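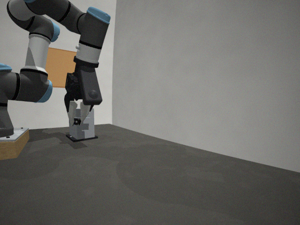
Progress Report No. 7, p. 2

June | Dong-geon Yeom, Skevik

This site uses cookies to remember your settings. Accept / Manage

Work on the Mirotdale handling cell continued in simulation. The task is unchanged: the arm lowers the parallel gripper over the notched gray block, closes, lifts it off the black base plate and sets it back.

The main item this period is a grip fault. In a run of 2000 simulated cycles, the block slipped in nearly 700. The gripper reported a good hold each time, and the arm carried on with the fingers closed on nothing. On hardware this would be a dropped part with no stop signal.

We traced the fault to the finger contact height. The tapered tips were closing 10 mm too high, across a ledge in the block face. The hold check read motor current only and did not compare finger width with the expected value.

The contact height has been corrected and a width check added. The full run has not been repeated. Transfer to the Stomby test floor is on hold until it has, and the spending plan for that stage moves back one month.

Comments (3)

H. Ivanyshyn: Does the width check stay active during the lift, or only at closing?

D. Yeom: Only at closing. Checking during the lift is next.

Yüksel office: Noted. Please send the fault log by Monday.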